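Plana GB-15 Open Storage Bin, Grey

Product code: GB-15-998
Maker: Plana
Supplied by: Drovex
Page updated: 11/01/2019

Overview

The GB-15 is a large rectangular open-top bin for loose parts, offcuts and mixed small goods. It has a flat floor and upright walls with no internal ribs, so items can be taken from any corner. The bin is supplied without a lid. It can stand directly on a floor, on boards or on a bench, provided the whole base is supported.

The GB-15 replaces the GB-12, which had a raised centre panel in the floor. Lids and label holders for the GB-12 do not fit the newer bin.

Specification

Internal length: 998 mm
Colour: grey
Floor: flat, no drain holes
Walls: single skin, plain inner face
Rim: folded outwards, 15 mm
Lid: none
Stacking: not suitable for stacking when loaded
Supplied as: single unit, assembled

Floor and surface finish

The inside face has a matt finish and is not coated. Hard or sharp-edged contents will mark it. Scuffing and light streaks appear first on the floor, where parts are dragged instead of lifted, and do not affect the load rating. Deep cuts should be checked by hand for raised edges and rubbed down with fine abrasive paper. 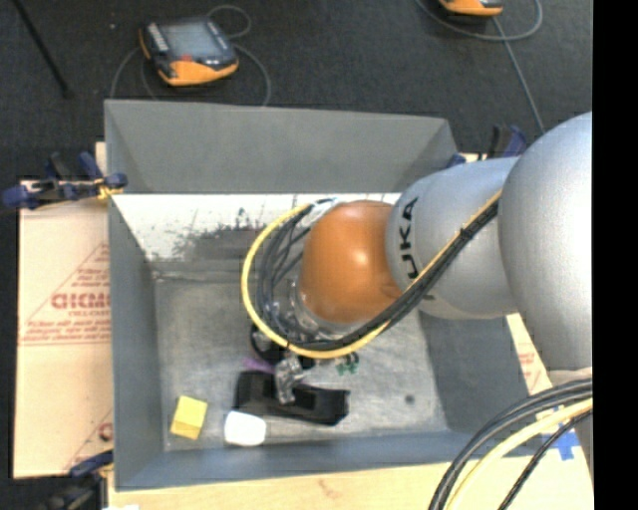
Where a clean surface matters, fit the Fedoruk liner mat (sold separately). The mat is cut to the internal floor size and lies loose in the bin. It should be taken out and turned over every 5 weeks in regular use. Do not glue the mat down, as dirt collects under the edges and the floor can no longer be washed properly.

Use with mixed contents

The bin is intended for items of different shapes and sizes kept together in a single layer. Long pieces should be placed flat on the floor. Small round items tend to roll towards the walls if the bin is not level. Check the level after moving the bin and pack under the boards if needed, not under the bin itself.

For sorted contents, use the Gindaston divider set. The dividers clip over the rim and give two, three or four sections. They reach the floor but do not seal against it, and powders or very fine parts will pass underneath.

Cleaning

Empty the bin and brush out dust and swarf. Wash with warm water and a mild detergent, then wipe dry. Solvent cleaners dull the finish and should not be used. Pressure washing is allowed from outside the bin only.

Handling

Do not drag a loaded bin by the rim. Two people are needed to lift it when it is more than half full. A wheeled base is available for sites where the bin is moved daily.

Accessories

Fedoruk liner mat, code FL-15
Gindaston divider set, code GD-4
Wheeled base, code WB-15
Label holder, clip-on, pack of 5

Ordering

The GB-15 is held in stock by Drovex and is sold singly or by the pallet. The pallet price is 1,295 excluding VAT and delivery. Bins ordered by the pallet arrive wrapped and should be checked for transit damage before the delivery note is signed. Orders placed before October are supplied at the earlier price. Spare labels are ordered under the label holder code.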